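Robot Software, Unit 6: Getting Gripper Pose from Marker Cubes
Course notes, October section
Instructor: Shengli Gu

Reading before lab: the Clakari tracking guide, chapters on calibration and on clock offsets. Bring the intrinsics file you made in Unit 4.

6.1 What we need from the tracker

A demonstration is only useful to the policy if we can say where the gripper was at each step. For the hand-held grippers that means a six-number pose (three for position, three for rotation) plus the jaw opening. The arm's own joint encoders can't help us, as there is no arm in the loop during recording. Everything comes from the cameras and the marker cubes.

The pose has to be expressed in a frame that stays put. In this course we call it the room frame. A pose in the camera frame is fine as an intermediate result, but do not save it as your final output. Two people lost points for that last term.

6.2 From corners to pose

Each visible face gives four corners per marker. We know where those corners sit on the cube (the cube model) and where they land in the picture (detection). Solving for the transform between the two is the perspective-n-point problem, PnP for short.

Steps, in order:
1. Undistort the image points.
2. Match each marker ID to its face in the cube model.
3. Collect the corners from all visible faces of the same cube into one set.
4. Solve PnP once on the whole set.
5. Refine by minimizing reprojection error.
6. Multiply by the fixed cube-to-gripper transform.

Step 3 matters most. If you solve each face separately and average the results, you throw away the angle between the faces, and that angle is what pins down the rotation. A single flat marker seen nearly head-on has two solutions that fit almost equally well. You will see it as a rotation that flips back and forth between consecutive samples. With two or more faces in the same solve the flip nearly always goes away.

6.3 Two grippers, one set of IDs

Left and right cubes must not share marker IDs. The Shi loader reads the ID table from the session config and assigns each detection to a side. If you swap the table, nothing crashes. The trajectories come out smooth and reasonable, and mirrored in meaning. Check the first second of every session by hand.

Any other cube in view is also detected. Filter by ID before solving, never by position in the picture. A person sitting off to one side with a third gripper is enough to break a position filter. 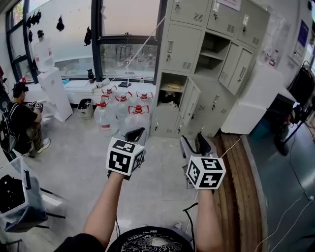 Figure 6.1. Two marker-cube grippers seen from head height. Three faces of the left cube are showing.

6.4 Dropouts and filling

The Zallcombe practice recording has 2,801 samples. Running the reference detector on the left cube gives a valid pose in 2,644 of them. The rest are blur, a hand over the cube, or the cube leaving the view.

Rules for filling gaps:
Short gaps (five samples or fewer): interpolate position linearly and rotation with slerp. Mark the samples as filled.
Longer gaps: leave them empty and split the episode there.
Do not run the smoothing filter across a split. It will pull both ends toward each other and invent motion that the hand never made.

Jaw opening is handled separately and has its own gaps. Keep two validity masks — one for pose, one for jaw — and combine them only when you export.

6.5 Moving camera

A head-mounted camera moves with the wearer, so a change in cube pose can come from the hand, the head, or both. You need the camera pose in the room frame at the same timestamp. We use the visual odometry output from the Grikurbridge package, already included in the session folder. Interpolate it to the image timestamps before you multiply. Using the nearest odometry sample looks harmless when the head is still and gives visible jitter as soon as it turns.

Order of multiplication: room-from-camera, camera-from-cube, cube-from-gripper. Write the names out in your code the same way. T1, T2 and T3 will cost you an evening.

6.6 Lab task

Process samples 500 through 823 of the practice recording for both grippers. Hand in the pose file, both masks, and a plot of reprojection error over time. In one paragraph, explain the largest spike in your plot.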